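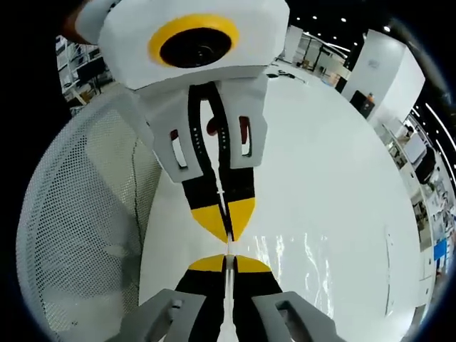

Two hand-held grippers, almost tip to tip, with the white table behind them.

Let the visitors hold the tool

Last updated: 4 Mar 2019

In October I took the bus from Udby to Tritby to see an open day at Lokberg, a firm that teaches robots to use their fingers. I work as a translator of manuals, mostly for kitchen and laundry machines, and I have translated the sentence "keep hands away from moving parts" more times than I can remember. So I went with a certain picture in my head. I expected a fence, a yellow arm behind it, a young man with a microphone, and music.

There was a piece of this. In the entrance hall they had a screen with a film, and the film had music. But the part of the visit I want to write about took place upstairs, in a room that looked like any office where people also repair things. It had mesh chairs, metal shelves with boxes on them, a black cable lying on a table. There Aroha Tautahi gave me a gripper to hold in my hand, took another one in her own, and asked me to meet her in the air with the tips.

I must explain the tool a little, for readers who have not met it. It is the hand of a robot without the robot. A person carries it and closes the fingers with her own hand, and the lens on it records what the fingers are doing. Later, a machine studies these recordings and tries to do the same. The fingers are black and the pads at the ends are yellow. The one that came toward me had a white housing on top and a round lens with a bright yellow ring, and when it came close I had the feeling of being looked at by a polite bird.

To bring the tips together sounds like nothing. I am forty-four years old and I can thread a needle. It took me several tries. Either I came from too far to the side, or I closed the fingers too early and pinched only air, or I pushed against her tool so that she had to step back. Aroha Tautahi did not laugh, and she did not tell me that I did very well, for which I am grateful. She said: "You are looking at your wrist. Look at the tips." Then she waited.

My opinion, after this visit and two others at other companies, is that every open day about robots should have this table in it, and that it should come first, before the film. I have several grounds for this, and I will try to be fair also to the people who would disagree.

A film shows only the time it worked. I do not say that this is dishonest. When I bake a cake for guests I do not serve the burned one also. But a guest at my table has usually baked something in his life and knows what can go wrong, and a visitor at a robotics company has no such experience. He sees an arm fold a towel and he compares it with himself folding a towel, which costs him no thought at all. Then he goes home with one of two conclusions. The first is that the machines can already do everything and we are lost. The second is that the machine is slow and stupid and the whole matter is a waste of money. I heard both of them on the bus back to Udby, from people who had sat in the same row downstairs.

With the gripper in the hand, both conclusions become difficult to keep. You have only two fingers. You cannot feel with them, or you feel only a dull push somewhere in the palm. The small corrections that your skin makes for you all day are gone, and you must make them with the eyes. After that I could not call a robot stupid because it hesitates in front of a sock. I could also not be so afraid of it. I had been in its place for a quarter of an hour and it was not a powerful place to be.

There is another thing, and I noticed that the film did not mention it. The skill in these machines comes from people. Somebody has to stand at a table and pick up the spoon, put down the spoon, and pick it up again. At Lokberg they told us that one of their tasks, putting lids on jars, had needed 2,000 recordings before they began to be satisfied, and that 1,216 of these were kept. I asked what was wrong with the others. A lid that fell, a sleeve before the lens, a person who was tired and did it carelessly. I wrote the figures in my notebook and I thought about this tired person for the whole way home.

I would like to know who she was. In my own profession we have fought for a long time to have the name of the translator printed in the book, and for manuals we have never won it. Perhaps I am therefore too sensitive on this point. But if a machine puts a lid on a jar in a manner that it learned from a certain woman in Tritby, then I think that this woman should be mentioned somewhere, and that she should be paid as a person who teaches. I asked about the pay and I received a friendly answer that contained no number.

Now the objections. My brother-in-law, who worked for many years at Kjærgaard where they make pumps, says that a visitor who holds a tool learns nothing about the factory. He learns about holding a tool. They used to let school classes tighten a bolt, and the children remembered the bolt and forgot the pump. I take this seriously. At Lokberg too I saw a boy who used the gripper as the mouth of a crocodile and attacked his sister with it, and I do not believe that he left with a better understanding of machine learning. His sister, however, stayed at the table after he had become bored. She tried to pick up a paper napkin by one corner, and she was very angry with the napkin.

A second objection is the cost. The tools can break, only one or two visitors can try at a time, and somebody who knows the work must stand there for hours instead of doing it. A screen costs nothing after the film is made. I have no good answer to this except that an open day is always a cost, and that I have forgotten the film almost completely. There was a sunrise in it, I think.

A third one I heard from a man in the line behind me. He said it was a trick. They let you feel how difficult it is so that you will admire them when they succeed. It is possible. A magician also invites you to examine the empty hat. But I examined what I was given, and the difficulty was there in my own wrist, and I do not need to admire the company in order to have learned something from it. I would even say that I left with more questions for them than I brought.

What I would change at Lokberg is small. I would put the table on the ground floor, as two older people from our bus did not want to climb the stairs and saw only the hall. I would let the visitor see his own recording afterward, including the bad tries, and explain which ones would be thrown away and why. And I would let the people who make the recordings every day speak for themselves. Aroha Tautahi spoke well, but each time a question became interesting a colleague came to say that the next group was waiting.

They plan to open the doors again. I have already asked if I may come back and try the napkin.

Related
The dishwasher that speaks six languages
Who signs a manual?
A morning at the pump museum
Letters: what the school classes remember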